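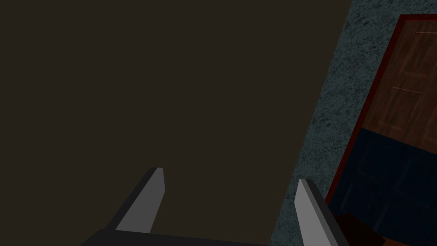

Itzel Arellano asked, on reading the draft of this card, why it described the robot's tasks in detail and the staff's tasks in a single line, when the staff were the ones who would have to work with the results. The section "Work affected" was written in response and should be read before the file layout.

# Robles Room Reset

Simulated recordings of a two-armed robot working in office rooms, with a task inventory from the workplace where the trial is planned. Card revised March 18, 2023.

## Summary

Robles is a set of 631 simulated episodes produced for Zundidby, which runs office services at the Ustberg site. The episodes cover the resetting of shared rooms between bookings: returning loose items to the table, clearing glasses, and leaving the tabletop ready for the next group. All of it is rendered. No episode was recorded in a real room, and no employee appears in any of them.

The set has two parts:

- **Episodes.** Rendered views, joint positions, gripper states and a short text instruction per episode.
- **Task inventory.** A table of what the office services staff at Ustberg do in the same kind of room, written by the staff and edited only for spelling.

The two parts are released together. Use of the episodes without the inventory is permitted by the license but is discouraged, as the instruction wording was taken from the inventory and some terms are local.

## Work affected

Room resets at Ustberg are done by a day crew of six. A reset is booked as a single job, but the inventory splits it into separate entries because the crew does not treat it as a single job. A person who enters to clear glasses also checks whether the monitor has been left on, reports a loose chair leg, and tells the front desk if a meeting is still running past its slot.

The planned trial moves only the tabletop work to the robot. Everything else stays with the crew. The expected changes are:

| Entry in inventory | Before trial | During trial |
|---|---|---|
| Clear glasses from table | Crew | Robot, crew on call |
| Return small items to place | Crew | Robot, crew on call |
| Push in and align chairs | Crew | Crew |
| Water plants | Crew | Crew |
| Report damage | Crew, by phone | Crew, by form |
| Mark room as ready | Crew | Crew, after check |

"On call" is a new duty and has no entry of its own in the older job descriptions. It means that a crew member carries a handset, goes to the room when the robot stops, and decides whether to restart it or finish by hand. Time spent on call is logged as working time. This was agreed before the instruction set was fixed, and the log field `oncall_min` exists for that purpose only. It must not be used to compare employees.

The row "Report damage" changes for a reason that has little to do with the robot. The phone line was already due to be replaced by a form. The crew asked that the two changes be listed together so that later surveys do not credit or blame the wrong one.

## Rooms and objects

Room layouts vary in wall and floor finish, door position, window size, furniture and lighting. Finishes were drawn from a general library and do not match the Ustberg rooms. Table height and the distance between chairs and table were varied on purpose, as both differ between floors at the site.

Chairs are treated as obstacles. The robot is never instructed to move one. In many layouts a chair stands close enough to the right arm that the arm has to be retracted before the base can turn – these episodes carry the flag `tight`. 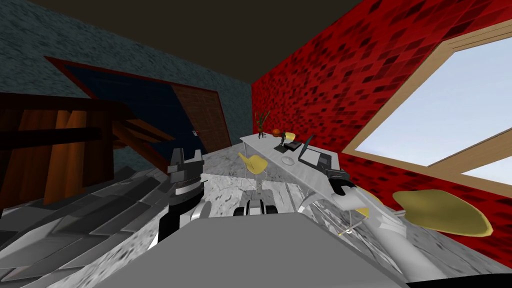
Milomham Notes on Office Services, vol. 3, no. 6

The layout with the long white table and yellow chairs is discussed in the issue cited, in a piece by Hermenegildo Magaña on what the crew looks for when entering a room. It has a monitor on a stand toward one end of the table and a potted plant at the other, with a clear round glass among the smaller items between them. Magaña's argument is that a transparent glass is easy for a person to miss and that the crew compensates by walking the full length of the table. The inventory has the same habit under "walk the table." It was added to the instruction set in June as a separate step, after the first review of the wording.

## Views

Each episode includes a view from above the robot's base and one from each hand. Hand views often contain no object of interest. A hand may face a wall, a cabinet or a plain surface for long stretches while the base is turning or the other arm is working. These stretches were kept. Removing them shortened the episodes but also hid how much of a reset is spent getting into position, and that share matters for staffing estimates.

The open or closed state of each gripper is recorded at every step. An open gripper does not by itself indicate that an item has been released; use the field `held`.

## Layout of files

```
robles/
 episodes/
 views/
 joints/
 text/
 inventory/
 tasks.csv
 glossary.md
 oncall/
 log_template.csv
 LICENSE
 README.md
```

`glossary.md` covers words that the crew uses differently from the engineers. "Clear," for example, means empty to the engineers. To the crew it means fit to be booked, and a clear table can have a monitor and a plant on it.

## Intended use

- Training and testing of policies for tabletop reset in shared rooms.
- Planning of handover points between robot and crew.
- Training sessions for staff who will carry the on-call handset.

## Uses out of scope

- Estimating how many people a site can do without. The episodes contain no liquids, no crumbs and no visitors, and resets in simulation run without interruption.
- Rating of individual employees by any field in the set.
- Safety approval. Contact forces in the simulator were not compared with those of the physical arms.

## Known problems

1. Glass materials render with little contrast on white tabletops. Labels are correct, but the item may be hard to find by eye.
2. Some instructions name an object that is out of sight at the first step. They were left in – the crew also receives requests of this kind.
3. The inventory was written by the day crew only. The evening crew has a different list, and its entries are not in this release.
4. Column `minutes` in `tasks.csv` is self-reported and blank for entries where the author declined to give a figure.

## Changes and contact

Corrections to the inventory go to Itzel Arellano at Zundidby and need the consent of the crew member who wrote the entry. Corrections to the episodes can be filed as ordinary issues. Entries for the evening crew are planned for the next release, under a separate file name, with the on-call columns left empty until that crew has agreed to its own terms.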